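The Case for the Folded Cloth

Grambridge issues each of its buildings the same yellow microfiber towels, and for years they came back from the cleaning closets in a heap. It is the position of this column that a cloth should be folded before it is put away, small ones included. The practice takes a few seconds and deserves a written rule.

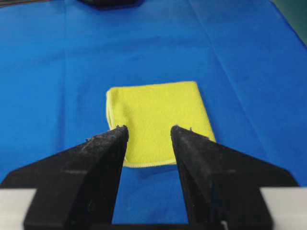
Opponents point to the labor. A stock of 2000 cloths, they argue, is better tipped into a bin and drawn out as needed. Yet a bin hides its contents. A folded stack can be checked at a glance, and a cloth folded in layers offers a fresh face each time it is turned - a plain benefit to anyone wiping down 30 desks in a shift. Nor need the fold be exact. An uneven edge or a lifted corner does no harm, and supervisors should not treat it as a fault. 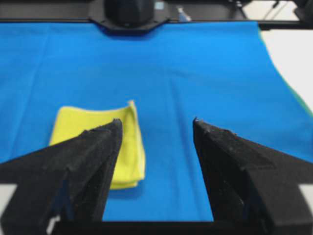
Sandhu replies that folding belongs to the laundry contractor, and that cleaning staff should be spared it. The objection has merit where the contract provides for it. The Vedard agreement does not, and until it is revised the duty should rest with the building, with paid time set aside for the work.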